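Home Tech | Reviews
5 min read

Trovosine Kitchen Arms: Not Ready for Dinner Yet

The Trovosine is a two-arm kit meant for small kitchen jobs. It clamps to a table, runs from a laptop, and costs 4,000 dollars with grippers. I wanted to know if it could take over a chore I do most weekends, which is moving steamed buns between a plate and an electric steamer.

Setup took most of an afternoon. The arms need clear space on both sides and more cable than I had planned for. Once they were running, teaching the task took 20 demonstrations by hand before the motion looked steady.

Buns are a fair test. They are soft, slightly uneven, and easy to dent. The lid is harder. Ours is round clear glass with a white handle in the middle, and the left arm has to get its fingers around that handle without knocking the steamer.

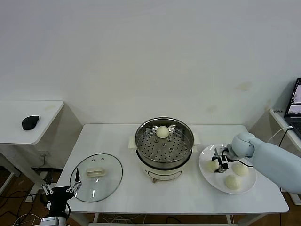

What works

The right arm is good with buns. Its grip force can be set low, and after I turned it down to 8 percent I stopped finding finger marks. It is slow, but I didn't mind that much.

What doesn't

The lid. The left arm lifted it well on some tries and slid off the handle on others. Moving the steamer a little to one side also threw everything off, and I had to teach the task again.

The Tulon single arm sells for 3,000 and handles plates about as well, but one arm can't deal with a lid and a bun together. I would wait for the next software version before buying either.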